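十一月　实验记录　抹布与擦拭布残留洗涤剂测定

目的：确认Costigan洗衣房送回的超细纤维布在漂洗后是否仍带阴离子表面活性剂。上一批布擦过玻璃后有雾痕，怀疑漂洗不足。

取样：绿色布与白色棉布各取5块，剪成小片，去离子水浸泡，室温振荡。浸出液过滤后走亚甲蓝法，波长652 nm。空白用Henik的未使用新布，同样处理。

上午先做标准曲线。第一次线性不好，查出氯仿层分相不完全，静置时间由2分钟改为7分钟后重做，相关系数可接受。旧曲线作废，原始数据保留在本子背面。

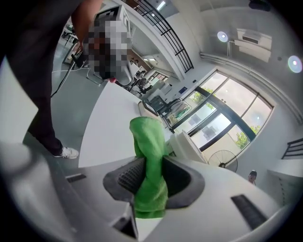 新布要不要先洗一遍再作空白？
不洗。新布出厂时带的整理剂也会进入本底，洗过就看不到这一部分，扣除时会偏低。另设一组纯水空白，两组分别记录。

下午测样。棉布浸出液吸光度接近纯水空白。超细纤维布明显偏高，同批各块之间离散也大，怀疑与折叠堆放时漂洗水不易进入内层有关。从同一块布的中心和边角分别取片，中心读数高于边角，与这一推测一致，但样本太少，暂不下结论。
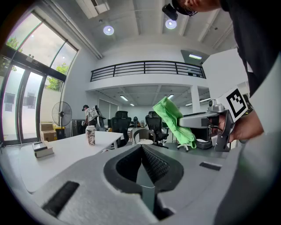
随后把剩余浸出液稀释一倍复测，结果与原液换算值基本吻合，可排除超量程。Vundix洗涤剂说明书上的推荐用量是按棉织物给的，没有超细纤维一栏，洗衣房很可能直接套用。

仪器：分光光度计预热约19分钟后基线才稳定，比夏天慢。比色皿中有一只外壁有划痕，已挑出，不再用于定量。

待办：
请洗衣房增加一次漂洗，单独送一批回来。
向Drundivura补购氯仿，现存量只够再做一轮。
废氯仿层已倒入卤代废液桶，标签补写。
电导率法作为快速筛查可以试一下，先用本次留样比对。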